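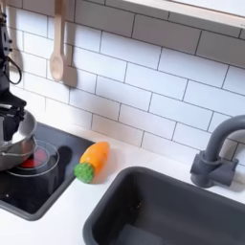 Pierina Guerra thinks I was unfair to the word "educational" in the April letter. If a label gets one tired parent to pick up a puzzle instead of another plastic siren, she writes, then the label has done its work and I should leave it alone. She also says I seem to believe that toy makers sit in a room twirling their mustaches.

I don't believe that about the mustaches. I do believe they sit in a room, and that somebody in the room says the box will sell better with a list of skills on the back. I have been reading those lists for a month now, in shops and on my sister's living room floor, and I am less convinced than when I started.

Take the wooden stacking set from Bumitz that half the families I know in Nasusside seem to own. It's a nice thing. The pieces are smooth and the colors don't hurt your eyes. On the back it says the set supports early math, spatial thinking, confidence, hand strength and "emotional vocabulary." I can see the spatial thinking. I can talk myself into hand strength. But how does a stack of blocks teach a child the word "disappointed"? By falling over, I guess. So does a stack of yogurt cups.

What bothers me is the word "supports." It's a slippery little word. It doesn't say the toy teaches anything, or that children who had it did better than children who didn't. It says the toy stands somewhere near the skill and wishes it well. A chair supports early math if you sit in it while counting.

I wrote to Bumitz and asked what the list was based on. The answer was polite and came quickly, I'll give them that. It said their toys are designed "with child development in mind." I wrote back and asked whose mind, and what it had in it, and that was the end of the exchange.

Then there is Werano, the subscription people. Gualtiero Marras forwarded me their sales page with the subject line "please tell me I'm not a bad father." The page says that 900 families took part in their feedback program and that parents noticed a change in focus. Fine. Which parents? How many of them answered? A change compared with what? Small children change all the time. Give a two-year-old a box of dry leaves every month for a year and at the end of the year you will have a three-year-old, and that three-year-old will be able to do a great many things the two-year-old couldn't. I would not sell you the leaves on that basis.

The families in the program had also paid for the box. I have paid 200 for a pair of shoes and told everyone they were comfortable, with blisters on both heels. People like to have been right about money they've already spent. I don't see how you'd ever get a straight answer out of them, and I include myself.

Gualtiero, you are not a bad father. You have a cardboard box and a flashlight in that house already.

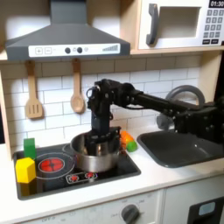 Pretend play is where the claims get thickest, and it's also where I go soft, so let me try to be careful. Children like to play at being us. They cook soup out of nothing, answer a banana, put a bear to bed and then get very strict with the bear. I've watched my nephew do it for an entire rainy afternoon and I'd have paid for a ticket. Something is going on there, I'm sure of it. What I'm not sure of is that anyone can tell me the something is worth 50 more in the version with the skills list than in the version without it.

And the reasoning goes in a circle. Play is good for children, the toy is for playing, so the toy is good for children. You could put any object you like in the middle of that sentence. A saucepan lid would fit. The play is doing all the lifting and the toy takes the credit, and then the credit gets printed on the box in four languages.

Timo Schmieder made a fair point against me over coffee at Tedesco. He said I apply a standard to toys that I don't apply to anything else. I don't ask my raincoat for a study. True enough, but my raincoat says it keeps the rain off, and I can check that on the way home. If it said it would improve my reading by second grade I'd want to see some paperwork.

He also asked if there was any harm in it. People buy the thing, the child likes the thing, who gets hurt? I went back and forth on this. I think the harm is small and spread out. It's in Gualtiero's subject line. It's the idea that an ordinary afternoon is a chance you might be wasting, and that the family down the street with the better shelf is getting ahead. I can't prove that the boxes cause this feeling. I notice that they sell very well to people who have it.

Back to Pierina, because I did say I'd answer her. She's right that a puzzle beats a siren. I'd back her on that in any court. But she already knew it before she read the label, and so does nearly everyone else standing in that aisle. What the label adds is a reason to buy the second puzzle, and the one after it, and to feel a bit behind if you don't. If the makers dropped the list tomorrow and wrote "a puzzle, for doing" on the box, I think she'd still pick it up. She's welcome to tell me I'm wrong, and I expect she will.

One practical note, as several of you asked what I look for, given that I trust nothing. Does it come apart, and can it go back together? Can two children use it at once without a fight? Will it survive being stepped on? Is there a switch to turn the noise off? None of it is science and I make no claims for it. The batteries question I leave to your own conscience.

Next time I'd like to look at the age ranges. I have a wooden train here marked 3 and up and another, as far as I can tell the same train in a different blue, marked 18 months and up. Adelmo Sartori says there must be a rule behind it. If any of you know what the rule is, please write, and please send me where it's written down.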